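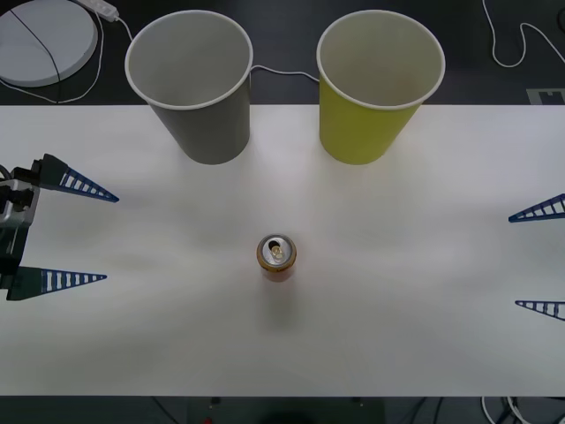
Lab notebook > Bench cell > Entries > Handling rules, second pass

Handling rules, cups and can

August 2025

Went through the setup rules for the two-arm table again, start to finish, with the cups and can out. The May version was written when we only had one arm on the table and it shows. Half of it says "the gripper" and leaves you guessing.

Layout as I had it: grey cup and yellow cup standing open end up along the far edge, can near the middle, one gripper coming in from each side with the fingers spread. I'm keeping that as the reference layout for Kosilen. It's easy to put back by eye.

Rules as they stand now:

- Arms park open, one on each side, before anyone puts a hand over the table. If a gripper is closed on nothing, open it from the console. Don't pull the fingers apart by hand.

- One arm per object. The arm that closes on the can keeps it until the can is standing on the table again. Handoffs in the air are a separate task with a separate sheet and are not covered here.

- Cups are paper. Use the low force setting (22 on the Firnetti panel) for cups and go back to the can setting afterward. I want the setting written on the run line every time, even when it hasn't changed. Run 832 is unusable for the force comparison for this reason. The log says "same as before" and before was a different day.

- A cup with a dented rim or a soft side gets replaced, same color. Don't turn it around to hide the dent. The fingers find it anyway.

- Can stands upright at the start. No liquid in anything on the table. This was in the old rules under "general" and people skipped it, so it moves up.

- Cables stay off the white surface. Behind the far edge is fine as long as there is slack and nothing crosses into the reach of either arm. Check this after moving the power strip, not only at startup.

- Stop button within reach of the person running the session, and that person doesn't also do resets while the arms are live. Disable, reset, step back, enable. I timed the full reset at 21 seconds without hurrying, so the argument that it slows us down doesn't hold up very well.

Fingertips: old sheet says inspect weekly. Changed to before each session. Look at the slots along the fingers for cracks, and at the tips for wear. If one finger needs changing, change both on that gripper and redo the zero. Mixed pairs gave us a crooked close on the Bisik parts and it took far too long to find.

Still open:

Kuzmenko template wants a minimum distance between objects. We don't have one. I've been going by whether an open gripper fits between them, and that depends on who is looking. Need a number, measured with the fingers fully spread.

Also no rule for what counts as a drop. If the can tips but stays on the table I've been marking it 2 (recovered), others mark it as a fail. Leave the old marks alone until this is settled and put a note in the comment column.

New sheet is printed and clipped to the console. Old one is in the back of the binder with a line through it.

Recent entries
Zeroing the grippers after a finger change
Bisik parts: crooked close, cause and fix
Console labels, what they should say
Kosilen run log, column meanings
Cable slack check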